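Placing Small Parts on a Patterned Surface: Project Report

Submitted by Renji Tamura and Kamlesh Kashyap

Summary

This report covers the work of a two-person student team on the Findside project, a study of how reliably a robot arm can pick up and set down small cardboard blocks when the work surface is visually busy. The project was carried out over one term, beginning in September, in the shared teaching laboratory on the Daltberg campus. The team wrote the placement software, ran the trials, and kept the trial log. Safety training and the arm's factory calibration were handled by laboratory staff and are not covered in this report.

Background

Student projects in earlier terms used a plain gray work surface. Results were good, but they did not carry over well when the surface changed. Vision software that finds an object by its contrast with the background can fail when the background has strong colors of its own. A tan block near an orange or yellow area is a difficult case, and the team selected it as the main test condition.

The surface chosen was a printed mat with a sunset, a waterfall, and dark pine trees. It provides bright and dark regions within the reach of a single arm, so the same block can be tested against both without moving any equipment.

Method

Each trial followed the same order. The arm moved to a ready position, the software located the block, and the gripper closed on it, lifted it, and carried it to a target point on the mat. The block was then lowered and released. A trial was recorded as a success if the block came to rest flat and inside the target outline stored in the software. All other results were recorded as failures, with a short note on the cause.
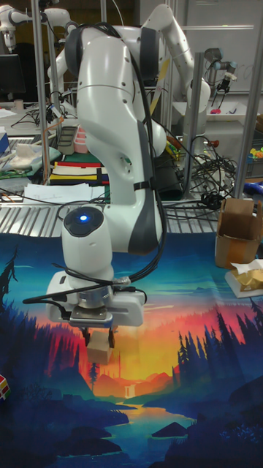
Department of Automation and Robotics, Student Projects

The final approach to the mat was the slowest part of the motion. With the block held a short distance above the surface, the software made one last position check before lowering. The team first tried to skip this check to save time. The block was then often released too high and tipped on landing, and the check was restored before the recorded trials began.

Other items were left on the mat during the trials, including a Rubik's cube and an open cardboard box. The location software was required to ignore them. The cube caused several false detections in early testing, mainly on its yellow side, and a size limit was added to the search to correct this.

Results

The log contains 2,215 trials. The first part of the log was used for tuning, and the planned test set consisted of the final 2,000 trials. Of these, 600 were run with the target in the orange part of the print, where the team expected the most trouble.

Failures in the orange region were mostly errors in location and seldom errors in grip. When the software found the block correctly, the gripper nearly always held it through the full motion. In the dark blue regions location was dependable, and the remaining failures came from blocks that shifted as the fingers opened. Slower opening reduced this problem but did not remove it.

Discussion

The team had planned to compare two block sizes. The second size was dropped when the tuning stage ran longer than scheduled, and the findings above apply to the small block only. Room lighting was also not controlled. Trials run on Saturday mornings may have been affected by daylight, and the log does not record the position of the blinds.

Recommendations

A future team should record lighting conditions with every trial and should test at least one other printed surface. The placement software has been stored in the Mesen project folder with setup notes. The trial log is kept with it and may be requested through the Frerichs laboratory office.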